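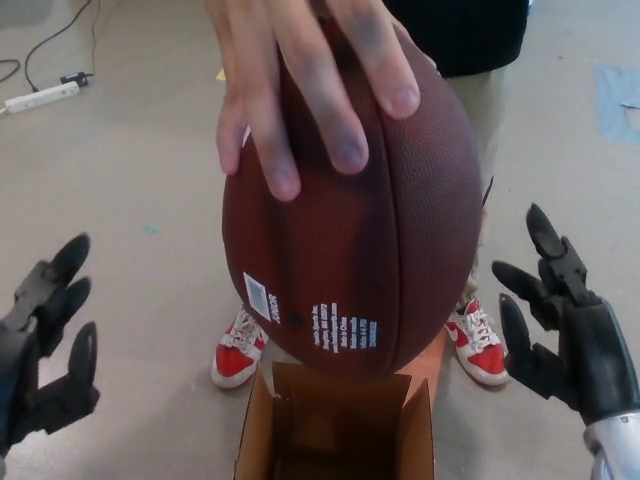
Junior football held over an open cardboard box

Jullilis Family Law Advice Group
Minutes of the meeting held on November 14, 2023

Chair: Girish Solanki
Apologies: received from the Kashyap office

1. Minutes of the last meeting
The August minutes were agreed with one correction. Under item 3, "contact order" should read "child arrangements order".

2. Advice line
The line took 691 calls in the period, of which 439 were about parents who had separated and could not agree where a child should live or how time should be shared. The rest were mainly divorce paperwork and questions about the family home. Callers are still being told by friends that a mother automatically has first claim. The opening script will be changed so that advisers deal with this early in the call.

3. Mediation referrals
Pledik can take six new families a month from January. It will hold the first meeting with each parent separately unless both ask otherwise. Members asked what happens where there has been violence at home. The chair said those cases should not go on the ordinary list — the adviser should speak to the duty solicitor first and make a note on the file. 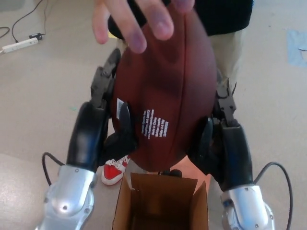 It was asked whether the note should be copied to Pledik. Agreed that it should not, unless the client has given written consent.

4. Leaflet on parenting plans
The draft was discussed. The section on school holidays was thought too long and the part on grandparents too short. A paragraph is needed on taking a child abroad and whose permission is required. Elus has quoted for printing but the price depends on the number of pages, so no order will be placed yet.

5. Court forms evening
Four people came to the last one. Agreed to try a 6 pm start and to ask the library to put up the notice again.

6. Actions
GS to redraft the call script.
GS to confirm January dates with Pledik.
Leaflet comments to the office by the end of the month.

7. Any other business
The key to the second interview room is missing. A new one will be cut.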